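The Great Bag Situation

Print this post | E-mail to a friend

Friday, August 20, 2021

So we're stuck at home again, and I have finally run out of excuses about the laundry cupboard. You know the one. Every house I've lived in has had a cupboard where the plastic bags go, and in ours it's the skinny one next to the trough, and you have to open it with your knee ready.

I blame my mum (sorry Mum). She never threw out a bag in her life. She had them folded into little triangles in the third drawer, the way her neighbour showed her back in Dellwood, and if you took one you were supposed to say what it was for. I got the saving habit from her and completely missed out on the folding habit, which explains the cupboard.

Anyway, Tuesday night I pulled the whole lot out onto the kitchen floor and made a cup of tea and looked at it for a while. There were 100 bags in there. Yes, I counted, I was avoiding the ironing! Bread bags, the thick ones from the shoe shop, three from a chemist that shut years ago, and a whole roll of the big bin-sized ones that I'd bought on special and then lost behind the ironing board. Also a single gardening glove and a Drarketti catalogue, no idea.

I sorted them on the floor first, which was a mistake, as the dog thought it was all for him. So then everything went up on the kitchen table and I did it properly. Small ones in one pile, medium in another, anything with a hole straight out to the soft plastics. That got me down to 40 I'd really use, and I could feel myself getting a bit smug about it.

The small ones are dead easy to fold. Flatten it on the table, push the air out with the side of your hand, fold it longways into a strip, then go corner over corner like you're making a samosa and tuck the tail in. After you've done 20 of them your hands just go on their own and you can listen to the radio. I got through a whole repeat of the gardening hour and half the cricket chat.

The big ones are another story. They're so thin they stick to themselves, and you can't find the opening, and when you do find it the whole thing fills up with air and floats off over whatever's next to it. I had the plastic basin out on the table for the finished ones and it kept getting buried! Pinching a bit in the middle and lifting is the best way I've found to get one to come away from itself, then you shake it and go again.

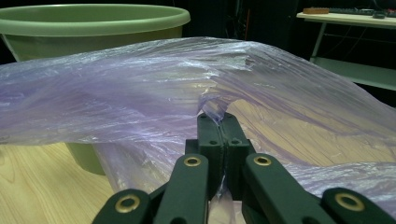 Photo: Corey Rewi

You do get quite fond of that pale purple colour after an hour of it. And it's rather pretty with the wood coming through, like something you'd pay too much for at a craft market.

I gave up on triangles for the big ones. What works better is folding them in half and half again until you've got a band as wide as your hand, then rolling it up fairly tight from the closed end so the air has somewhere to go. Rubber band if you've got one. I tried standing the rolls up in an old Rebelo biscuit tin and they fit, so that's where they live now, on the bottom shelf, with the triangles in an ice cream tub above them.

The cupboard now shuts with one finger. I've opened and closed it more than is reasonable. Next up is the drawer with all the lids, but I'm not promising anything before October.

4 comments

Kylie Cartwright
The samosa fold!! My nan did these and kept them in a tissue box so you could pull them out one by one. Going to do mine this weekend.

Declan Sutcliffe
Rolling from the closed end is the bit I've been getting wrong. Ta.

Shona Fairweather
What did the catalogue have in it though? Asking as a person who loves an old catalogue.

Periklis Kokkinos
I keep mine stuffed inside one big bag hanging on the door handle and my wife calls it the udder. Might show her this, might not.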